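Ticket: Livestream of the awards night drops out at the same point on every telly
Product: Torent (set-top app)
Opened by: Perrine Langlois
Status: Waiting on customer

Hi all, me again. I run a fan page for the Lorkgate Screen Awards and we had a watch-along planned for the replay on Saturday, September 12, 2026, so you can imagine the mood when Torent fell over just as Huet walked up to collect Best Supporting. Picture froze, sound carried on for a bit, then error 211 and back to the menu. We missed the whole speech! It's the one everybody is arguing about, as well.

What I'd tried before writing in: turned the box off at the wall, signed out and in again, swapped the cable, switched subtitles off. Same freeze each time, at the same line from the host. The red carpet part plays perfectly, and so does last year's ceremony. 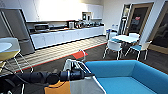 I also tried it on my phone with the wifi off, and there it went straight through without a hiccup. So the recording itself must be all right, I think? My sister has the same box at her place and hers freezes too, but a few seconds later than mine. More than 80 people on the fan page have said they get 211 as well, nearly all on set-top boxes. One chap on a laptop says he's fine.

Update 1
Thanks for the quick reply. I cleared the app's storage as you asked (it was holding 260 MB, no idea if that's a lot) and put the app back on from scratch. It now gets past Huet's name being read out, which is progress, but it stops before the speech starts. I've sent the log from the help menu. There's a line in it that repeats over and over, something about an advert marker. Could it be trying to load an advert that isn't there any more? The freeze is right where the ad break was on the night.
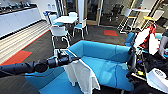

The blue sofa, with the towel on the arm.

Update 2
Right, I did the test you suggested and dragged the bar past the break. If I jump straight to the speech it plays! All the way to the end credits, no 211. If I go back and let it run into the break by itself, it freezes again. Did it both ways twice to be sure.

I've put the workaround up on the fan page, which has 3,000 members, so hopefully that saves you a few tickets. Two people have come back to say it worked for them on the Trudura box too.

Still open from my side:
- can the dead advert be taken out of the replay?
- will the Best Film clip reel have the same trouble? It has a break in the middle as well
- the downloads button is greyed out for this one programme, is that on purpose?

I'm happy to run another log if you need one, evenings are best for me.

Perrine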